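**Thread: Is the river path ok for our long easy one?**

**gion_w**
Ok so I said I'd write up the Curstead end of the path before we settle on it for the April social run, and here I am finally doing it (sorry Svenja, I know you asked twice). I'm starting from the park side because that's where most of you will be leaving your cars. It's wide, it's smooth, the grass slopes down to it, and you can chat side by side without anybody ending up in a hedge.

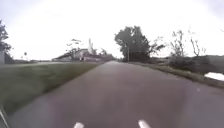 *Omance Striders, Easy Pace Group*

My vote is we meet by the grass, jog the first bit super slow and regroup before the bridges. If we do the out and back to the old stone bridge my watch makes it about 4 miles, so nobody needs gels or a vest or any of that. Thoughts??

**svenja_frei**
Thank you!! I'm a yes. My knees are a yes too, I've had enough of gravel for one winter. Is it the stretch that has the road next to it, though? I did that once with Karla and we ended up yelling at each other the whole way just to have a conversation.

**gion_w**
Yep, same one. The road comes in on the left for a while and then you're done with it. There's a grass bank in between and it gets kind of scruffy and brown in places, but you're not breathing in somebody's tailpipe.
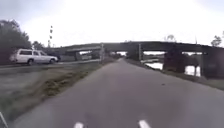 I'd say it's a few minutes of car noise at our pace, and then the overpass, and after that I stop noticing. Karla and I have different opinions about what counts as noise, I guess.

**karla.varela**
We do have different opinions lol. I don't hate it, I just think if we're calling it a SOCIAL run then the Gasser loop is nicer. Trees the whole way, a bench at the top, no cars.

**howardg**
Gasser has 153 steps in it, Karla. I counted them on the way down because I was holding the rail and had nothing else to do. Some of us are coming back from a calf thing.

**karla.varela**
Ok fair. I forgot about the steps. I kind of like the steps

**marlies_k**
New here, hi! Signed up after the holidays. Is the path ok for a stroller? Mine's a Fiston with the small front wheel and it hates anything bumpy. Also is there any shelter if it rains, or are we just getting wet?

**gion_w**
Hi Marlies, welcome! Stroller's fine, it's asphalt the entire way. For rain you've got the bridges. The big one is my favorite, it has that slight hump to it and there's room for all of us to stand around underneath and complain.

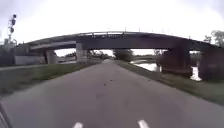 *The long bridge with the lamp posts on top. Path goes right under.*

**howardg**
That's the one where I want the regroup. Wait 2 minutes, no more, then go. Last time we stood around for 15 and my calf set like cement.

**svenja_frei**
Howard that was because YOU were telling the story about the goose

**howardg**
It was a good story.

**marlies_k**
Perfect, count me in then. How will I know where to turn around if I'm way at the back? I will be way at the back.

**gion_w**

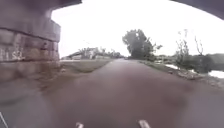 Turnaround is the one thing I really do want to keep simple, so that the front people can cheer the back people in and nobody has to look at a map. I was going to say "the bridge" but there's more than one, so let's use the stone pier on the left, the one made of big blocks with the pale graffiti down low. Go past it, keep on to the big round tree on the right, tap the tree if you feel like it, and head home. Marlies, I'll run at the back with you anyway, I'm slow in spring.

**karla.varela**
Fine, I'm in. But Gasser in the summer. I'm writing it down.

**svenja_frei**
Put me down for bringing the banana bread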